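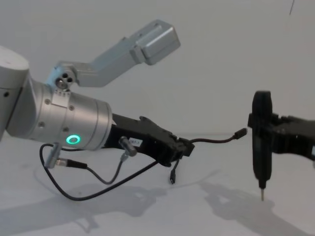
Gripper trials at Nirumley: frequently asked questions

Last updated in February. Questions go to Lucie Landry at the shop desk. Please read this first, as most of what we get asked is below.

What are you testing?

Two parallel grippers, the Naketti and the Plodance, on a two-arm bench. The job is small assembly: pick up a tool, bring it to the part, drive a screw, put the tool back. We also swap the controller between runs, and that has caused more arguments than the grippers have.

Who picked those two?

Josué Toledo made the short list. Price and delivery time did most of the cutting. There are better-known grippers out there and we may get to them. If you sell one, please don't write to us about it again.

Which one is better?

Depends on what you count. Over 2460 picks the Plodance dropped fewer things. Of those picks, 1843 were plain blocks and tubes that any decent gripper should handle, and we don't think a good score on blocks says much. On tool handles the gap got small enough that I wouldn't bet money on it.

The brochure says "universal." Is it?

No. Neither one is. Both do fine with a handle that has some flat on it and both get worse with round, smooth ones. Changing the finger pads helped more than changing the gripper did, which should make you wonder what you're paying for.

Why use an electric screwdriver as the test tool?

It's heavy at one end, it twists when it runs, and it has to stay upright or the bit walks off the screw. A gripper can hold a block all day and still let a screwdriver lean. We check the lean before and after each screw. Grip force numbers on a data sheet won't tell you this.

Does a stronger grip fix the leaning?

Up to a point. Past that the pads start to slide against the handle in a different direction and you have a new problem. Uthai Duangkaew spent most of a week turning the force up and down and his notes end with "pads, again."

Do the cables get in the way?

Yes, more than we planned for. A cable that hangs in a nice loop in one pose pulls tight in another, and a loose plug will find something to catch on. We lost 252 runs to cable trouble of one kind or another. Those runs are left out of the drop counts and listed on their own page. Vendors like to leave them out of the drop counts and then not list them anywhere.

Can't you route them through the arm?

Some of them. Aparecida Conceição has a routing she likes and it does hold up better, but it takes longer to change grippers, and changing grippers is the whole point of this bench. Once we settle on one we'll do it her way.

Do I need two arms for this?

Probably not. If your part sits in a fixture, one arm and a good fixture will beat two arms at a lower cost. We use two since some of our parts have to be held while they're worked on. I have yet to see a two-arm demo that made the case for people who don't have that problem.

What about the controllers?

We tried the stock one and the Cavalcanti. (Yes, it's named after Valquíria Cavalcanti, who wrote it and who works here, so take our opinion with that in mind. She did not score the runs.) The Cavalcanti moves more smoothly when both arms are close together. It also takes longer to start up and its error messages are terrible. Valquíria knows.

Did you test with a camera guiding the pick?

Only in the last part of the trial. With the tool in a known spot it made no difference we could measure. With the tool set down by hand, a bit off each time, it helped a lot. Anyone quoting you one number for "vision improvement" is leaving out which of those they tested.

How long will the finger pads last?

We don't know. We ran 5 sets and replaced all of them before they failed, on the maker's advice. I'd like to run a set until it gives out. That's next on the list, if we can get the bench time.

Can I see the raw data?

Yes, ask Lucie. It comes as plain tables with the notes left in, typos included.

Will you test my gripper?

Not before this round is finished. After that, send the real unit and the manual you ship with it. We won't take a tuned sample with one of your engineers attached.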